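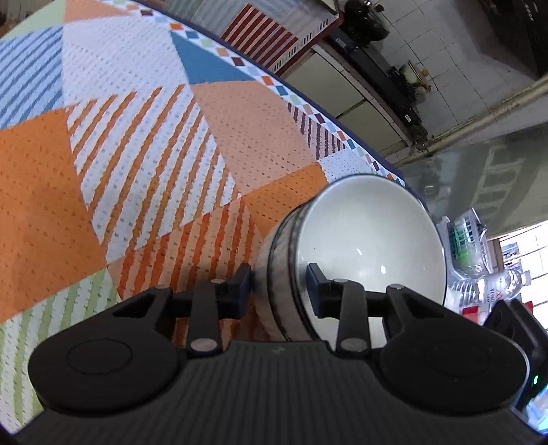

Two-finger hand-held tool coming in on the bowl stack, rim between the pads.

Progress report on the gripper comparison, Larnon project
To: Balthasar Kälin
Date: 12/04/2019

Hi Balthasar,

You asked for something you could read on the train without opening a spreadsheet, so I've kept the tables out and will just tell you where we are. Short version -- we're a bit behind on plates, ahead on bowls, and I've changed my mind about the finger pads since July.

What we've been doing

We now have 3116 logged grasps with the hand-held two-finger gripper and 3135 with the Plutska three-finger one, which is close enough that I'm happy to start comparing them side by side. All of it is kitchen stuff on a normal table with a patterned tablecloth. I know you asked about a plain gray mat (it came up twice on our last call!) but I'd like to stay with the cloth for at least one more round. The pads drag on it a little when we come in low, and I'd much sooner learn about that now than after everything is bolted to an arm.

Bowls

The bowls are going really well. When the stack is on its side you can put one finger inside the mouth and one outside and close on the rim, and the two-finger tool does this nicely. The three-finger one wants to grab the whole stack from the outside, and the bigger bowls are simply too wide for it. We tried shifting the third finger to the Flarton position and got a bit more opening out of it, but then the small bowls got worse, so I put it back.

What still bugs me is picking one bowl out of the nest. The rims sit so close together that we often come away with two. I've started marking those as a separate result in the log instead of lumping them in with the misses, so the numbers in your next spreadsheet will look a little different from the July ones. Please don't panic when you see the new column.

Plates

Plates I underestimated. A plate lying flat gives you hardly anything to get hold of, so nearly all the work goes into getting the edge up. Once it's standing and the fingers have it by the rim, the black rubbery strips do a decent job, even on glazed ceramic with raised decoration, which I'd expected to be trouble. The blue one with the fried egg painted in the middle has become our standard test plate because the raised letters on the rim change how the pads sit from one grasp to the next.

We lost 234 grasps from the plate set when I mixed up two pad versions in the log. My fault entirely. They're being redone and they aren't in the totals I gave you.

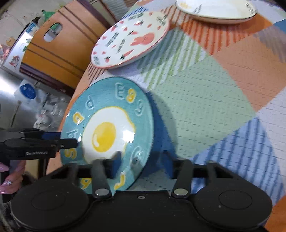

Pads and wear

In July I told you the softer pads were the way to go. I take it back! They were lovely for the first few sessions and then the edges started to curl. The stiffer ones are holding up better and they come off the finger without a fight, so I've moved both grippers over to those. Bühler has quoted us for another 8 pairs and I'd like your okay on that before I order. Delivery is slow enough that waiting for the next review would leave us short.

Cameras

No big news. Shiny dishes near a bright window still give us blown-out patches, and glare on the white part of a plate can hide the print. I've turned the exposure down one step on the tool camera and will run the same objects both ways. If it doesn't help we'll try a blind on the window, which is cheaper than a new lens anyway.

Next up

Finish the redone plate grasps, then the oval dishes, then cups -- in that order unless you'd like cups sooner. I also want a second person to repeat a chunk of the two-finger set, since so far my own habits are all over it. Can you let me know about the pads and about the extra pair of hands? The rest can wait until we talk.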